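Zukside Dining Chair, Navy – Rostami Furniture

Item 1160

Upholstered dining chair for tables that get used all day. The Zukside is made for open-plan rooms where the same table serves for dinner, homework and the odd bit of office work. Navy cover, light trim. Sold singly or as a set of 4.

Cover: woven polyester, navy
Seat height: standard dining height
Maximum load: 274 lb
Assembly: legs only, hex key supplied
Delivery: 10 working days

Rooms with tall windows and a white ceiling suit a dark chair well. The blue shifts a fair amount with the light, so order a swatch if you are matching curtains or a rug. 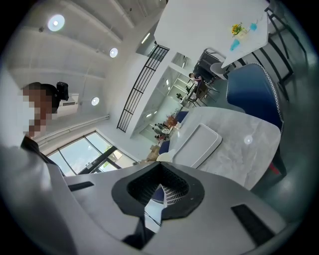
The Zukside replaces the older Trarton chair, which we stopped making in April. The leg fixings are the same on both, so spare feet for the Trarton still fit. The seat pad is firmer than before. Most customers find it softens a little in the first few weeks, then stays as it is.

Seat pads and glides can be ordered separately. Felt glides are fitted as standard and are fine on wood and tile. For carpet, ask for the plastic ones when you order – there is no extra charge.

We show the chair with a marble-look table in gray and white. A glossy top like this picks up reflections from the windows, and the navy keeps the table from looking too pale in a white room. Dried branches in a vase are enough decoration for most of the year. The table, vase and other accessories are not included with the chairs.

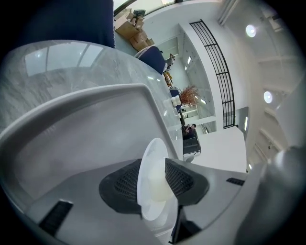 Care and cleaning

Vacuum the seat and back with a soft brush. Blot spills right away with a clean white cloth and plain water. Do not use bleach or a steam cleaner on the trim. Check the leg bolts after the first month and tighten if needed.

Keep the chairs out of strong direct sun where you can. All dyed fabrics fade in time – turning the chairs around the table every so often helps them wear evenly.

Goes with

Fleline bench, navy
Fleline counter stool, navy
Zukside seat pad, single
Rostami felt glides, pack of 4

Returns

Unused chairs can be sent back within 30 days in the original carton. Swatches do not need to be returned.

Page updated Oct 30, 2022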